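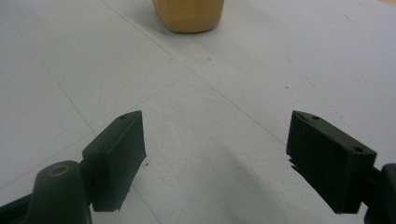 ## An afternoon at the Jerau open day

We drove out to Dorkedthorpe in September for the Jerau workshop's open day, and I'm so glad we did, even with the parking (a muddy field, a long walk, wrong shoes). Aileen Tolentino met us at the door with coffee and took us straight to the gripper benches, knowing full well that was what I'd come for.

They had two hand-held grippers to try, a Zuvik and an older Benkirane, and you could stay on each as long as you liked — nobody hurried us along. I spent most of my time on the one with the thick, dark finger pads. The liner on the right pad is pretty ragged along its lower edge, and I asked Aileen whether that spoils the grip. She says they change liners after roughly 800 picks, or whenever someone complains!

The Zuvik felt lighter in my hand, and I liked its trigger better. The Benkirane closes more slowly, and my wife, who has small hands, much preferred it. We argued about this happily all the way through lunch.

The arm demo starts at 2, upstairs, and fills up fast. Bring a sweater, it's chilly up there.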